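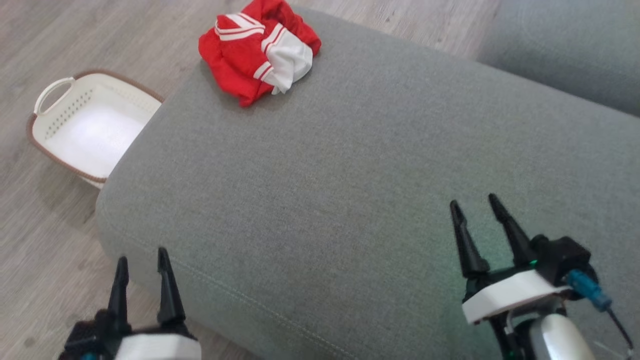
Attachment 1: seat cushion, red garment on top

Ticket: Gilham sofa, grey cover, seam query
Site: Plamuneck, flat 18
Status: open

Tenant reports the seam on the rounded front edge catches on clothing. Cover was washed at 30 last May and refitted by Stastar.

Checked: zip closed, foam seated, gap to backrest normal for this model.
Not checked: thread tension on underside.

Action: Deschamps to quote for restitching, limit 100. Keep laundry off the seat until then.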